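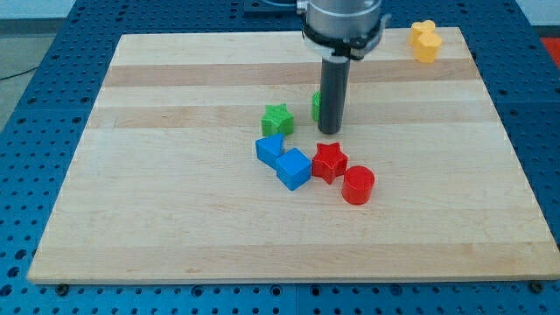
Notes from the pushing table

Hello again, and happy new year to everyone who came back to a full inbox. I promised in December that I'd write up where we are with Cekby, our instruction-following controller, so grab a coffee, because I have opinions about blocks.

If you're new to the list: Cekby takes a camera view and a line of plain English ("push the red star over to the blue cube") and sends small planar moves to the arm. No grasping. The arm has a plain dark rod on the end and all it can do is shove things across the board. People hear that and assume it's the easy version. I thought so too! Then you try to slide a star with a round stick and watch it spin off in a direction you did not ask for.

The part I've been living in lately is crowding. When the blocks are spread out, the planner is pretty happy. It picks a contact point, lines up behind the block, pushes, looks again. When they bunch up in the middle of the board, with stars and the cube and the triangle all in one knot, most of the good contact points are taken up by a neighbor. The old code would pick the best free one anyway and plow through. Jong-dae Nam has replaced that step with a check that asks what else is going to move if we push from this side, and if the answer is "a lot," it goes looking for a different side or moves a neighbor out of the way first. It's maybe the nicest bit of code in the repo and I'm a little jealous I didn't write it.

We also raised the command rate limit in Jotanus, the piece that sits between the planner and the arm. I won't bore you with it, except to say that if you're still running a config from before the holidays, the old key is ignored without any warning. Sorry. I lost an afternoon to my own change.

On the perception side, the two things still bugging me are:

Same color, different shape. Ask for "the green one" with a star and a cylinder both in green and right up against each other, and the segmenter likes to hand back one big green blob. Splitting by top face works much better than splitting by outline, so that's now the default.

Blocks behind the rod. A yellow block at the far corner with the rod in front of it shows up as two thin strips of yellow, one on each side, and the tracker used to start a second track for the second strip. We now mask the rod out using the arm's own pose and let the tracker hold its last estimate across the gap. There's still a lag when the rod moves away, and I'd love ideas.

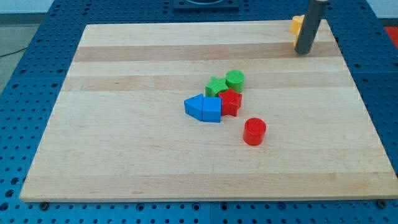

What's next, and how to help

I've put 400 new instruction and layout pairs in the Neltia folder, nearly all of them tight clusters. If you have a spare hour, load a few into the replay viewer and tell me where the planner picks a side you wouldn't. Free text is fine, I read all of it. "Why on earth would you go in from there" is useful feedback and I have received it before.

The replay viewer itself got a fix for the scrubber jumping back to zero when you paused (thank you to everyone who yelled at me about that one). It will now also draw the planned push as a line on top of the camera view, so you can compare what it meant to do with what the block did. Turn it on under display options.

Kohlhase, the simulator, is still on the old friction numbers. Please don't tune anything against it until I send a note. The new ones are half done and sitting on my machine.

Reply to this email with questions. More when the tracker behaves.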